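The Thursday Crowd Moved to Friday

By the time I found the right door at Benavides, the kids had already eaten most of the pretzels. Robotics club starts at 4, which I had written down as 4:30, and Nayeli Ticona waved me in with a roll of tape around her wrist like a bracelet. "Grab a stool," she said. "Not that one, it's wobbly."

Nayeli teaches physics here during the day and runs the club on what used to be her grading afternoon. There are 16 students this year, up from a number she'd like me not to print. They have spent all of October getting ready for the Plornier, the regional meet where teams try to teach a gripper to handle small, annoying things – lids, pegs, bottle caps, anything that rolls away when you breathe on it.

I was a robotics kid myself, back when that meant driving a shoebox on wheels into a wall, so I figured I'd keep up. I did not keep up! The shoebox people have been replaced by people who talk about finger angle. A sophomore spent a good ten minutes explaining to me why you come at a small object from straight overhead when it's sitting in a box with walls, and I nodded the whole way through and understood it only when she handed me a gripper and let me knock things over.

So much of it is practice. Somebody puts a small thing in a container, somebody else takes it out, and then they put it back and go again. The team's target before the meet is 50 clean runs for every task, and a run doesn't count if the container slides or you bump the divider (I bumped the divider). 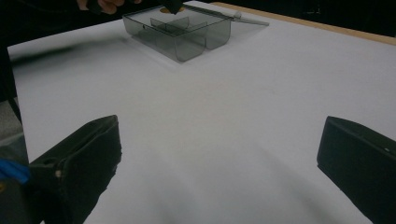 What surprised me was how quiet the room got. I'd expected music, or at least arguing, and there was some arguing earlier about whose turn it was to enter the log. But once a pair gets going they drop into this low mumble – "little left, little left, okay, down" – and you find yourself holding your breath along with them.

The log is a shared spreadsheet called Selell, named after a typo that stuck. Every run goes in there, good or bad, with a comment. I scrolled through it while I waited for a turn and it reads like a diary. "Squeezed too early." "Fine." "Fine." "Who moved my tape???" Nayeli makes them read the bad ones out loud at the end of the day, and they groan about it, and then they do it in funny voices.

She came to all this sideways. Before teaching she spent four years at Zoseo, a small packaging outfit across town, fixing the machines that put things in boxes. "I was always the one with my arm in the thing," she told me. She likes that the kids learn how hard an ordinary grab is. One of her seniors can't watch his little brother eat cereal anymore without thinking about wrist motion.

The meet gives each team 20 minutes at the table, setup included, and last year Benavides used up most of that looking for a cable. They now have a checklist, and the cable is the first thing on it. It's also the second thing on it.

I got my one clean run in just before pickup time. It went in the log under my name, and the comment says "slow but okay."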